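The sweet drawer, bagged

Isabelle Pelletier keeps wrapped sweets the way other people keep batteries: in a drawer, in no order, until one is wanted. In November she cleared the lot on to a flat surface and started bagging them.
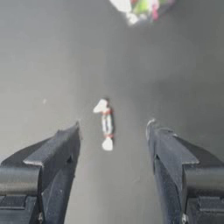
Twist wraps go first. The ends come undone if they're pushed about, so she lays them in by hand at the bottom. Chews and long sticks go upright on top.

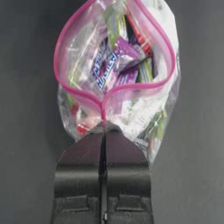 She buys from a shop in Sterkcombe and fills 11 bags for the school fair at Jemham – eight to sell, the rest for the raffle. A zip seal is easier than ribbon and the bag can be shut again afterwards. 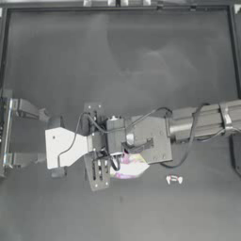 How full should a bag be? Stop while the two sides of the zip still meet without pulling.

Press the air out before closing. Bags full of air slide about in the box and take up twice the room.

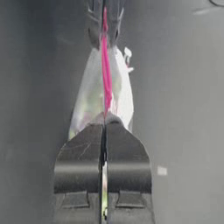

A clear or milky bag with a bright pink strip is easy to spot.

Comments (2)

Virgil Tudose
We did these for Roten fete. Keep the chocolate ones separate, they go soft.

Krishnan
Do you mix mints in? Mine made everything taste of mint.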